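Durnton bathroom set, sink wiping
Nov 28, 2024
Entry: Yayra Addo. Teleop: I-seul Do.

Goal for the day
Get the sink-wipe task to a usable number of episodes before the Gesora training run is frozen. We came in with 172 accepted. Target for the session was 40 more, all right side of the basin or far wall, which the March set barely covers.

Setup
Base parked square to the vanity, brakes on. Both arms homed before the first episode and again after lunch. Head camera exposure locked by hand. On auto it kept hunting every time the arm crossed the white ceramic, and the first four test clips had visible brightness steps at contact. Locked value is in the session config, do not overwrite it with the Parness defaults.

Leader arm gravity compensation felt heavy at the wrist again. I-seul re-ran the calibration and it went away. This is the second time in two weeks, so I have opened a ticket.

Task definition used today
Start: cloth anywhere on the rim or in the basin, gripper open, arm clear of the sink.
End: cloth released in the basin, arm back at the ready pose for one second.
Success: at least one continuous stroke with the cloth in contact with the basin wall. Strokes on the countertop only do not count.
Prompt string: "wipe the inside of the sink". Kept identical for all episodes. The paraphrases get added later in the Gbeho script, so please stop typing variants into the operator field.

Notes during collection
Block 1 went slowly. Most of the rejects were grasp failures. A flat cloth on ceramic gives the fingers nothing to close on, and the operator ends up chasing it toward the drain. Bunching it before reset fixed that but narrows the start distribution. Compromise: 10 episodes flat, the rest bunched or half folded.

Block 2 was better. I-seul switched to approaching the wall at a shallower angle and keeping light pressure through the stroke. Less stick-slip in the wrist torque trace. The earlier strokes show a sawtooth that I would not want the policy to copy, so I tagged those as low quality instead of deleting them – we can decide at filtering time.

Two episodes lost to a wrist cable catching on the return move. Added a strain check to the reset list.

Gripper width signal saturates when the cloth is doubled over. The recorded value reads fully closed on a single layer and almost the same on a double layer. Not fixable today. Anyone using gripper width as a grasp label should be aware of it.

Dark blue cloth only in this block. The contrast against the basin is very high and I expect the model to lean on color. Next session should include a white or gray one.
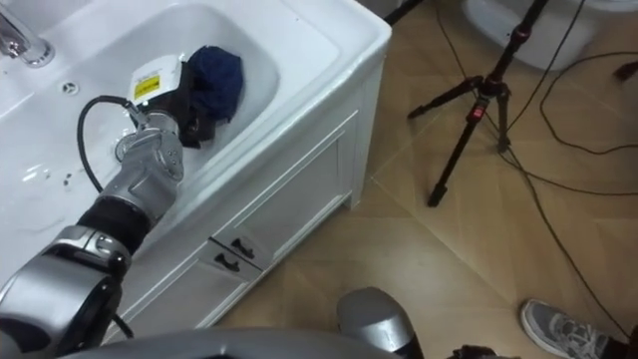 Data check
Sync between arm state and head video looked fine on the clips I opened. Episode 966 in the running index has a gap in the joint stream near the end. Marked as bad, left in place so the numbering holds.

Accepted today: 40, excluding 966. Upload started to the Durnton bucket at end of day, checksum to be verified in the morning.

To do
– Verify upload, then clear the local disk.
– Swap cloth color, repeat the flat starts.
– Ask I-seul to write down the shallow-angle approach for the operator guide.
– Right-arm version of the task. Needs the base shifted toward the faucet end, and I have not checked reach there.
– Review low-quality tags with a second person before the freeze.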